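Tustham Publishes Bench Practice Guide for Small Robot Arms

CLATPORT, February – Tustham, a supplier of training and support for light automation, has published a guide to good practice for benches where small robot arms handle parts and hand tools. The guide is free to download and covers layout, storage, cables and record keeping.

The guide grew out of 328 bench reviews carried out for schools, repair shops and small manufacturers. The reviews recorded 453 separate findings. Most concerned the bench and its storage, with fewer concerning the arm.

Storage

Parts and consumables should be kept in open-front bins of one color, fixed in position. A bin may hold mixed shapes, but nothing should stick out past the lip into the path of the arm. Rolls of tape are the item most often found over the rim. Small hardware such as nuts should be returned to a bin before a run starts. 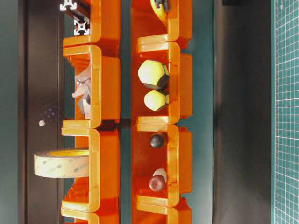 Work surface

The guide calls for a gridded mat or similar marked surface under the gripper. Fabric covers are allowed around the mat if they are pulled flat and checked at the start of each shift. Tools that hang over the mat must be listed on the bench sheet, with their lowest point noted.

Arm and cables

Cables should follow the links and be tied at fixed points, with enough slack at each joint for full travel. Long items held in the gripper count as part of the arm when clearances are worked out.

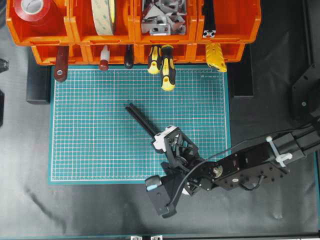

Benches that meet all sections can be signed off by the site for 4 months. After 2 failed checks in that period, the bench must be reviewed again in full.

The guide was prepared with Gillum, which provided the checklists, and was tested at the Shojaei training center in Clatport. It does not replace national safety standards or the arm maker's instructions.

Printed copies can be ordered from the Tustham office in Clatport.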